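How Do You Take Care of a Robot Arm?

Hi again, and welcome back to the robot pages! Last month I told you how a robot arm learns to pick things up, and a lot of you wanted to know what happens when it gets tired. Robots don't get sleepy, but their parts do wear out, and looking after those parts is my job here at Nestach. Today I'm going to tell you all about it, using an arm we call Pilau (yes, like the rice!).

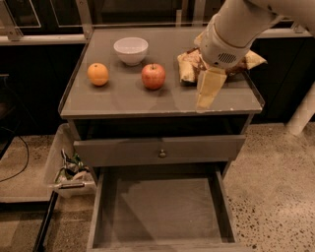
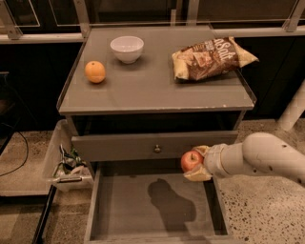
An apple, an orange, a bowl and a drawer: this is the kind of job Pilau gets.

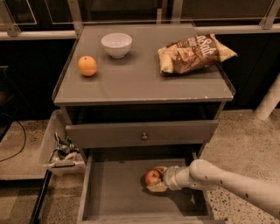
Wait, says Oskana from the reading club, if it only has to move an apple, why does it need so much looking after? Couldn't you just switch it on and go have lunch?

I wish! Lunch is my favorite part of the day. But think about your bike. You only ask it to roll along, and still the tires go soft and the chain gets squeaky. An arm is a bit like that, only with more places to squeak.

Let's start with the fingers, which do the hardest work. The end of the arm that grabs things is called the gripper. An apple is round and slippery, so the fingers have to press hard enough to hold it and gently enough not to bruise it. Dust makes that much harder! Every morning at eight, before anything gets switched on, I wipe Pilau's fingers with a soft damp cloth and then dry them. After that I look for tiny tears. If I find one, the finger comes off and a new one goes on. We keep 4 spares in a box from Molero, and I get very grumpy when somebody borrows the box.

Next come the joints. You have an elbow and a wrist, and so does a robot arm, more or less. Inside each joint there's a motor, plus a sensor that tells the computer how far the joint has turned. With the power off, I put my ear close and move each joint slowly by hand. A healthy one makes a soft, smooth hum. A crunchy one goes on my list, and I take the cover off and have a look inside. (Last July it was a loose screw. One little screw, and I hunted for it all afternoon!)

Then there's my favorite word to say out loud: calibration. Cal-i-BRAY-shun. It means checking that the arm's idea of where it is matches where it really is. Try this at home. Close your eyes, stretch out your arm and touch the tip of your nose. Easy? Now try touching a pencil that a friend is holding up. Much trickier! If a robot is wrong by even the width of your finger, it might bump the edge of a drawer instead of reaching inside. So I send Pilau to 18 different spots, one after another, and measure how far off it is at each one. The computer uses my numbers to fix its map.

Furniture matters too. If a cabinet gets nudged in the night, the drawer won't be where it was yesterday. I check it with a plain old tape measure, the same kind you might have in a kitchen drawer, and push everything back to its spot.

And I write it all down. We have a fat notebook called the Meijer book (that's the name printed on the cover, and it stuck), and every cloth wipe and every new finger goes in there. When I turned the page this morning, Pilau had done 1,394 pick-ups since its last big check. The big check comes after more than 200 hours of work, and it takes me a whole day with the covers off.

One last thing, and it's a serious one. I never, ever put my hands near the arm while it's switched on and ready to move. There's a big red button for stopping everything, and I test that button first, before the cloth, before the joints, before my coffee. If you ever visit a place with robots, ask where the stop button is. The people who work there will be very pleased that you asked!

Next time: what's inside a motor, and why it has magnets in it. Bring a fridge magnet if you've got one.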